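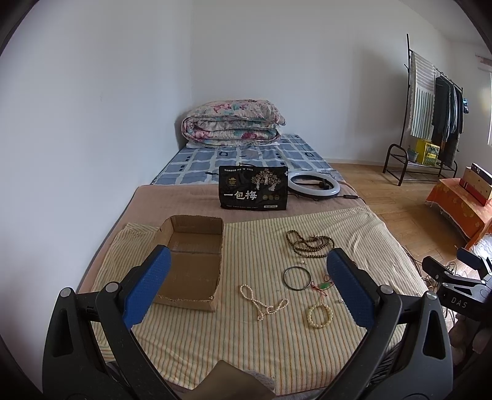

How do you store beads, bangles and pendants together without a tangle?

Asked in Home and Storage, May 2013

I keep all my everyday jewellery in one cardboard box and I am fed up with it. Every time I want one thing I have to tip the lot out on the bed and pick through it. The box has no lid any more and the flaps are going.

What I have is a long string of brown prayer beads, a pearl necklace, a couple of beaded bracelets, a thin bangle, small silver earrings and a green pendant on a red cord. The cord is the worst of it. It works its way through the loops of the long beads and I end up undoing knots before work. One earring has already gone missing and I suspect it went out with the hoovering.

I rent one room in Pramthorpe so there is no dressing table, and I am not allowed to put nails or hooks in the walls. I do have a clothes rack with a shelf at the bottom, but the shelf has a crate and a plant on it. I would like to spend as little as possible. I did look at the Suvarna jewellery cabinet, the one that stands on the floor with a mirror on the front, but it is too big and I don't own enough to fill it.

Does it matter if pearls are kept in with everything else? My aunt says they scratch. Mine were not expensive but I would like them to last.

2 people found this question useful

ANSWER 1 (accepted)

Your aunt is right about the pearls. They are soft compared with metal and stone, and a bangle or an earring post will mark them in time. Keep them in a cloth pouch or an old clean cotton sock. Don't use a sealed plastic bag for long periods. Lay the necklace flat, as hanging stretches the thread, and wipe it with a soft dry cloth after you've worn it.

For the rest, I would sort by shape first and think about containers afterwards. Empty everything on to a plain sheet or towel in good light and spread it out so that no piece touches another.

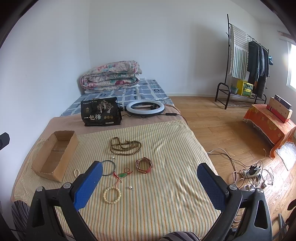 Marrowfat_Tin

Once it is all laid out you can see what sort of space each piece wants. Long beads need to be coiled. Bracelets and bangles need a flat space, and it does no harm if the bangle sits round the outside of a smaller bracelet. Anything on a cord needs to be on its own. Earrings need something with a lid.

If there is a watch in the pile, take that out too. A buckle is good at catching on things and the case can get scratched. Mine lives in a saucer by the bed.

Then the containers. I use a shallow shoebox lid with strips of card slotted together to make compartments. Cut each strip halfway through where it crosses another and they will hold without glue. Line the bottom with felt or a bit of old flannel. It takes half an hour and costs nothing if you have the card.

For the pendant, wind the cord round a piece of stiff card with a notch cut at each end and tuck the end into the notch. I have done this with all my cords and have not had a knot since December.

Earrings go through the holes of a large button in pairs, then into a small tin – a mint tin is the right size.

The whole lot slides under a bed or on top of a crate. If you do put it on the shelf with the plant, keep it out of the way when you water.

ANSWER 2

Pistus do a stacking tray with velvet sections, I got one and its fine. The lid doesn't fit very well on the top one. You can get them in the Jetunport shop if you are over that way. Get the deep one for the bangle.

ANSWER 3

I agree with most of the first answer, but I would not bother making a divided tray for so few pieces. An egg box does the same job. Long beads in the lid, small things in the cups. It won't look very nice, but it shuts, and it sounds as though having no lid is half the trouble.

If you want something on show, hang the brown beads from the end of the clothes rack. Prayer beads are usually strung strongly enough to hang, though look at the knot first. Some people prefer to keep them apart from ordinary jewellery in any case, in their own bag, so that may suit you.

For the missing earring, put a stocking over the end of the hoover pipe with an elastic band and go slowly along the edge of the bed. On a wooden floor you may also find it by laying a torch flat on the ground and looking for the shadow. I found a stud that way behind a table leg after I had given up on it.

Comment from the asker: Thank you all. I have wound the cord on a bit of cereal packet for now and will make the tray at the weekend. The pearls are in a sock. No sign of the earring yet, but I have not tried the torch.

This question is closed to new answers. Viewed 1229 times.

Related questions

How do I get a knot out of a fine chain?
Can wooden beads be washed?
Best way to keep a quilt folded without creases
Under-bed storage for a rented room
My pearl bracelet has gone yellow, can I clean it?
Where to put a clothes rack in a small bedroom

Get our newsletter. Enter your email address to receive the best questions and answers once a month. You can unsubscribe at any time.

Contact us | Copyright and terms | Back to top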